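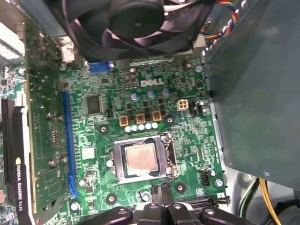
Manuals > Verkmont 705 Fish Finder > Section 4: Transducer Set-Up

4. Transducer Set-Up

This section covers transom mounting and first calibration of the transducer supplied with the Verkmont 705. For through-hull mounting, see the Jitaru bracket supplement.

4.1 Mounting

1. Choose a spot on the transom at least 14 inches from the propeller, on the side where the blades move downward. Avoid strakes, rivets and water intakes.
2. Hold the bracket against the transom. The face of the transducer must be level with the bottom of the hull or slightly below it.
3. Mark the two slotted holes. Drill pilot holes and fill them with marine sealant before driving the screws.
4. Tighten the screws until the bracket can still be moved by hand. Final tightening is done after the water test.
5. Route the cable over the transom and fasten it with the clips. Leave enough slack for the transducer to kick up.

CAUTION: Do not cut or splice the transducer cable. Coil any extra length and tie it away from engine wiring.

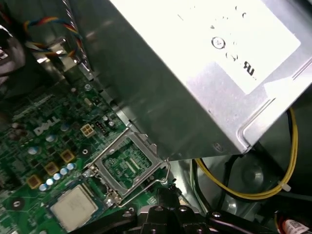
Can the transducer be mounted next to a trolling motor?

It can be mounted on the same side of the boat, provided the trolling motor is raised while the sonar is in use. A motor running close by shows up as evenly spaced vertical lines on the display.

4.2 Water Test

1. Launch the boat and lower the transducer fully.
2. Press and hold POWER until the start screen clears. If the display shows code 553, the transducer is not detected. Switch off, reseat the plug and start again.
3. Open Menu > Sonar > Range and select 40 feet. Turn Auto Range off.
4. Idle over a flat bottom and check the depth reading against a weighted line.

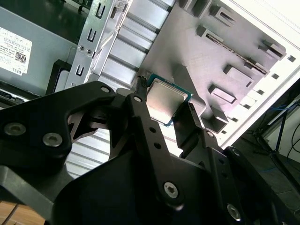
5. Increase speed in small steps. If the bottom trace breaks up, lower the bracket by one notch and repeat.
6. When the trace holds at normal running speed, tighten both screws and recheck the bracket angle.

NOTE: In soft mud the weighted line may sink past the point where the sonar reads bottom. Use a sand or gravel bottom for this test where possible.

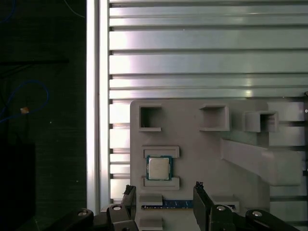 4.3 Keel Offset

By default, depth is measured from the face of the transducer. To show depth below the keel, measure down from the transducer face to the lowest point of the keel and enter the distance as a negative value under Menu > Set-Up > Keel Offset. Press SAVE. The setting is kept when the unit is switched off.

Section 4 revised by Aurel Dobre

3 comments | 14 shares
Contact | Copyright Verkmont | Back to top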